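Chapter 7
Small Soft Things

I used to own one drawer that I never opened in front of guests. It was the second one down in the hall, and it held hair ties, odd socks, a swimming cap, three scarves rolled into something like a sausage, and a great many ribbons saved from presents. If I wanted a hair tie in the morning I put my hand in and stirred. Most days I came out with a sock.

We spent the last chapter on hard things - jars, tins, cutlery, tools - and you'll remember that hard things are fairly polite. You put a jar on a shelf and it keeps its shape until you come back. Soft things don't. They spread, they sink, they hook themselves round each other, and the small ones slide into the corners of whatever you keep them in. So the rules we worked out for the kitchen cupboard need some changes before they're any use in the bedroom or the bathroom, and this chapter is where we make them.

I've split it into four parts. In 7.1 we sort, and I'll ask you to tip out a real drawer of your own (a bad one, please, I want you to feel it). In 7.2 we look at containers, and why a shallow open box does better for small cloth items than a deep lidded one. In 7.3 we fold, roll and nest. And 7.4 is about putting things back, which is the part I'm still worst at!

A few words you'll need. By a soft item I mean anything that changes shape when you pick it up. A nesting item is one that can sit inside or around another of its kind, like a stack of headbands. Loft is the springy height a gathered or padded thing has when nothing is pressing on it. You can squash the loft out of a scrunchie to fit more in the box, but it will push back, and by the next morning it may well be sitting on top of its neighbours. When you're working out how much room you need, measure with the loft left in.

For the exercises you'll want a box without a lid, a plain cloth to work on, and a mixed pile of small things from around the house. I've used the Lumbao tray set in my own classes and it's fine, but the bottom half of a shoebox does the same job. Don't buy anything yet. We'll talk about buying in 7.2, and I'll tell you then about the Kistach hanging organiser and the long afternoon it cost me.

Before 7.1, have a go at this. Pick out one gathered hair tie or scrunchie, lay it in the box, and look at how much floor it takes up. Then stand it on its side against the wall of the box and look again. Write down which way you'd want to find it at seven in the morning, half awake. Keep that note, as we come back to it in 7.3. 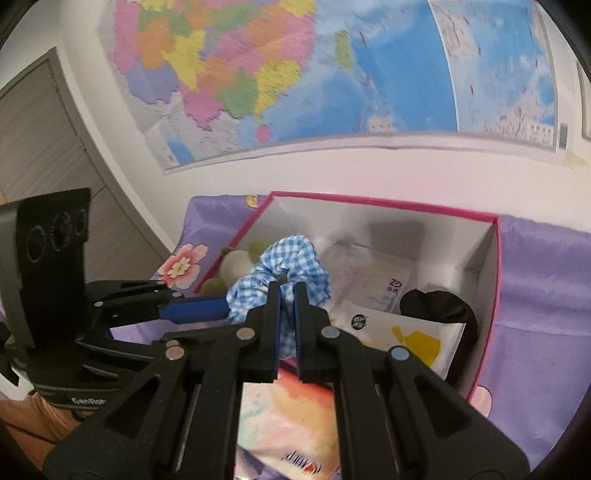 Text and exercises: the author of the Hokon Home Skills course
Zolinix Schoolbooks - this chapter revised Jan 25, 2026

7.1 Tipping it all out

A blue and white gingham scrunchie is a good thing to start on, with its puffy ring and its ruffles. It's easy to spot, even in a muddle, and it has plenty of loft. Put yours to one side of the cloth, or the nearest thing you've got to it, and call that the start of your first group.

Now tip out the rest. Spread the pile until you can see every piece, and don't fold anything yet, however much your hands want to. We're sorting by when you reach for a thing, so hair ties for school or work go together whatever their colour, and party ribbons go somewhere else. Socks leave the cloth straight away. They get their own section in Chapter 8.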